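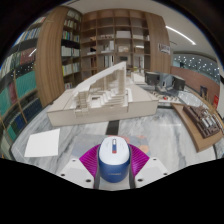
Floor notes from the Tutholm studio, for anyone teaching there from December. 1/5

The sprung floor is 19 meters on the long side. Tap goes on the boards at the back, never on the vinyl. 2/5

Vinyl seams run front to back – tape them again after every 20 hours of class. 3/5

Pointe classes: rosin box stays by the door. Sigrun Sundqvist has the mop schedule. 4/5

Barre brackets hold two dancers each. Crisóforo Trujillo is ordering more from Painemal. 5/5

2 replies 50 likes Share

Search posts

© Jokivdale Dance – Contact – Back to top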